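Teleoperation Demonstrators, Simulated Block Handling (part-time, fixed term)
Disitz Manipulation Group, Travberg site

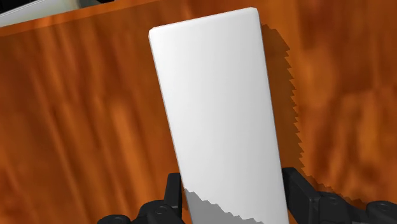 Block held between the gripper fingers, simulated tabletop, wrist-side view.

Disitz is hiring demonstrators for a data collection run starting in September. Demonstrators control a simulated arm and two-finger gripper by remote control and perform short handling tasks with rigid blocks on a tabletop. The recorded demonstrations are used to train control policies by imitation. The positions are paid and on site. No programming is required.

The work

Each demonstrator is assigned a station with two monitors, a six-axis hand controller and a foot pedal. The hand controller sets the position and orientation of the gripper. The pedal opens and closes the fingers. One monitor shows a fixed overview of the table and the other shows the view from the gripper. Contact force is displayed as a bar on the overview monitor; the hand controller has no force feedback.

A task consists of a start layout and a written goal. Typical goals are to grasp a block near one end, lift it clear of the table, turn it upright, and set it down inside a marked area. Start layouts are randomized within limits set by the task lead. A full shift covers about 100 episodes, including repeats.

Demonstrators are expected to:

- complete the assigned goal in one continuous motion where possible, without long pauses in mid-air
- approach a block with the fingers parallel to its sides
- regrasp when a block has rotated in the fingers, and log the regrasp
- mark failed episodes as failed and leave them in the session record
- label each episode with the task code and outcome before starting the next
- report rendering faults, controller drift and physics errors (blocks passing through the table, fingers sticking after release)

Failed episodes are kept and do not count against the demonstrator. Mislabeled episodes are sent back for review.

Schedule and pay

Shifts are 3 hours, morning or afternoon, with a ten-minute break in each hour. The first morning shift begins at 8:30 a.m. and the first afternoon shift at 1:00 p.m. Demonstrators may work one shift per day and up to four per week. The block handling run is planned for 189 shifts in total across all stations. Anyone who completes the run may apply for the insertion run that follows it, which uses the same stations and a different gripper model.

Pay is hourly and includes training time. The rate is listed on the application form. Parking at the Travberg site is free. The bus stop is at the north gate.

Training

Training takes two shifts. The first covers the controller, the pedal, the episode labels and the practice layouts. The second is a supervised session on live tasks, reviewed afterward with Kendra Gosselin, who leads operator training. Applicants move to regular shifts once they can complete the practice set with the correct labels. A third training shift can be added on request.

Requirements

- age 18 or over and eligible to work
- able to use a hand controller and a foot pedal for the length of a shift (seated; left-handed stations are available)
- normal or corrected vision
- able to read and follow written task instructions in English
- available for at least two shifts per week through the end of the run

Experience with CAD, flight simulators, remotely operated equipment or machine tools is useful but is not a condition. Prior work on the Pinano teleoperation software should be mentioned in the application. The stations run a modified version of it, and the pedal mapping differs from the standard one.

Data and consent

Sessions record controller input, pedal state, simulated joint positions, contact forces and both rendered views. No audio or video of the demonstrator is recorded. Session records carry a station number and an operator code. Demonstrators sign a data agreement before the first training shift and may request a copy of their own records.

To apply

Complete the form at the Travberg front desk or request it from Shirley Caron in the site office. Include your available shifts, your preferred hand, and any relevant experience in a few lines. A resume is optional. Applicants who are shortlisted will be invited for a thirty-minute trial at a station.

Technical questions about the tasks or the controller go to Nizar Smadi, task lead. Questions about pay and scheduling go to the site office.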